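From the Ponetti Building newsletter, June

Countertops and what to clean them with

Several residents have asked about cleaning stone and stone-look counters since the kitchens on the upper floors were redone. The short version is that you need to know what the surface is before you put anything on it, and a lot of people don't.

The building went up in 1964 and the original kitchens had plain laminate. Some units still have it. The units renovated in the first round got real marble on the counter beside the stove and laminate everywhere else. The second round got quartz from Jodora throughout. If you moved in after the work was finished, the leasing office can tell you which round your unit was in. Please ask before you buy a sealer, as quartz and laminate don't take one.

Marble is the one that gives trouble. It is a soft stone and it reacts to acid. Lemon juice, vinegar, tomato sauce and wine will leave a dull spot, and the spot is a change in the stone itself, so wiping won't lift it. Vinegar and water is a fine cleaner for windows and should be kept off marble entirely. The same goes for most bathroom sprays. Use warm water with a few drops of dish soap and a soft cloth, then wipe again with plain water and dry it. Soap left to dry builds up into a film, and most of the cloudy counters we get calls about are just that.

Oil stains are slower and can often be drawn out. Mix baking soda with water to the thickness of peanut butter, spread it over the spot, cover it with plastic wrap and tape down the edges. Leave it for a full day, take off the wrap, let the paste dry and scrape it up with something plastic. A dark stain may need 2 rounds. A stain that has been there for years may only fade.

To check whether marble needs sealing, put a spoonful of water on it and come back in 40 minutes. If the stone has gone dark underneath, it needs sealer. The maintenance office keeps Dralis stone sealer on hand and residents may borrow the bottle. Return it the same day. Clean the counter the night before, put the sealer on with a cloth, and wipe off whatever hasn't soaked in by the time given on the label. Keep food off it until the next morning.

Quartz is easier. It doesn't need sealing and it shrugs off most spills, but it is made with resin and a hot pan can scorch it for good. Use a trivet. Skip bleach and oven cleaner. Laminate wants the same dish soap and water, with as little water as possible near the seams, where it swells once moisture gets in. We replaced nearly 9 feet of it last winter because of one leaking dish rack.

None of these surfaces should be scrubbed with powder cleanser or steel wool. Dried-on food comes loose if you lay a wet cloth over it and wait. For the black and dark patterned tops, a microfiber cloth shows fewer streaks than paper towels.

Yimyam on the ground floor has offered residents a discount on cutting boards through the end of the month. Show your mailbox key at the register. Chips and cracks in any counter should be reported to maintenance with the unit number and a note of how long the damage is, and please don't fill them yourself. 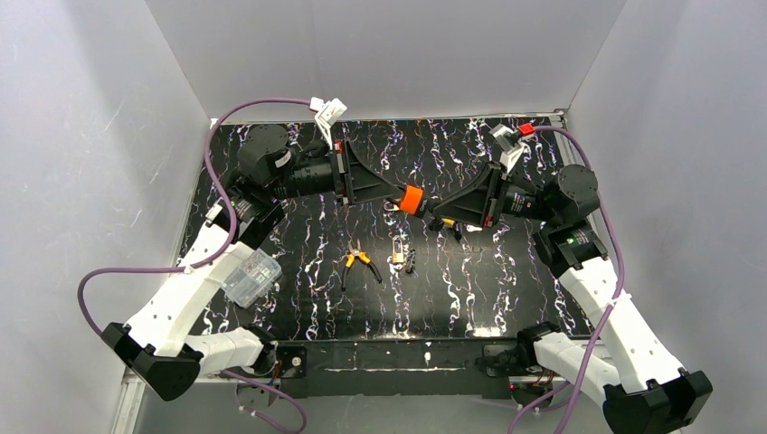 Requests for counter repairs are taken at the maintenance window until 4 p.m. Laminate patches are done first, and stone work is grouped so the contractor can handle several units in one visit.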